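# Frying pan

A frying pan is a flat-bottomed pan with low, sloping sides and one long handle, used for cooking in a thin layer of fat. I've looked after this entry on the Kesero household wiki since January, and it's easily the page I get the most letters about (the kettle comes second, a long way back).
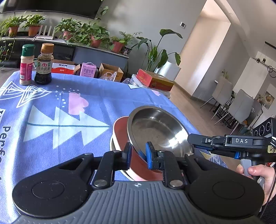 You'll also see it called a skillet, mostly by Americans, and my gran called hers a spider, although strictly that was a pan with legs for standing in the embers. I've kept all three names in the index so people can find their way here.

## Materials

Stainless steel is what I cook on most days. It's tough, it takes a hard scrub and it doesn't mind tomatoes or vinegar. Light scuffs on the inside are normal and do no harm at all — please stop throwing pans out over them! Food does stick if you rush, so warm the pan first and then add the oil.

Cast iron is heavier and holds its heat beautifully, but it rusts if you leave it in the sink. Non-stick pans are lovely for eggs and want wooden or plastic tools. Plenty of pans have a coloured outside too, reds and pinks especially, and the colour tells you nothing about how they cook.

## Sizes

Pans are sold by the width across the rim, and the base is always a bit smaller, so measure the base if you've got a fussy hob. Santosh Rathore's kitchen survey for Altadia went round 312 homes, and most had at least two frying pans, usually a small one for eggs and a bigger one for everything else.

## Storage

Stacking is fine for steel. With non-stick I put a tea towel between each pan and the next. Rattana Pongsiri wrote in to say she hangs hers from a rail, and I'd do the same if my wall would take the screws.

## See also

Saucepan, Wok, Griddle, Pan lids (unfinished — I'm still waiting on the Trultodport notes)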